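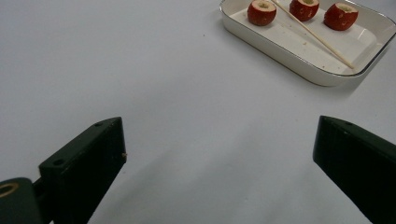 Hand-held gripper at the demonstration table, with the fruit dish and skewer.

Workshop > Notebook > Visits and Demonstrations

Entry for December. Visit by the Munley group

The Munley group was received in the workshop at 2 p.m. for the demonstration that had been agreed upon last month. There were 17 visitors. Prasanna Thambiah gave the introduction and conducted the hand-held portion; the undersigned kept the log and answered questions on maintenance.

The program opened with the Hinow arm, which was shown at reduced speed behind the barrier. The visitors were then brought to the table in two groups for the hand-held gripper. The task material was red fruit, hollowed out, in a white dish with a wooden skewer. Prasanna explained that a hollowed fruit has a thin wall and that closing force must be set accordingly - a point which drew more questions than the arm did.

Several visitors asked how many recordings are held for the fruit task. The count in the register is 148. The total for all table tasks is 3,000, and this figure should be used in any written reply to Munley. The earlier figure in the Prumetti handout is out of date and the handout is to be withdrawn until it is corrected.

One visitor asked whether the finger blocks are the same on the hand-held tool and on the arm. They are not at present. The Wanigasekara adapter would permit this, but it has not been fitted and no date was given.

Remarks for the next visit:
The group at the table should be smaller. Persons standing at the back could not follow the work.
Finger screws are to be checked for tightness before the visitors arrive, and the check entered in this book.
The fruit should be cut on the same day.
Safety glasses were short by two pairs. Prasanna has placed the order.

The question regarding fruit of differing ripeness remains open. Prasanna will reply to Munley in writing and a copy will be kept with this entry.

Filed under: Open Days & Visits, Grippers

This site uses cookies to remember your settings. Accept | Manage preferences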